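### 4.2 Clearance rules in simulation

Each trial starts with a check of the wrist view. Under the Irnach rules, a run is void if the gripper touches any object other than the target. Of 1312 simulated runs, 1000 were kept for scoring.
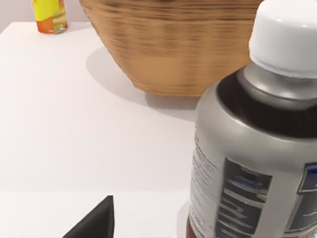 **Figure 4.** Simulated view with a gripper finger, a bottle at close range and a basket behind it.

Kilian Tanner objected that voiding every contact is too strict, and that light touches should be logged and scored separately. We kept the rule for all four test sets.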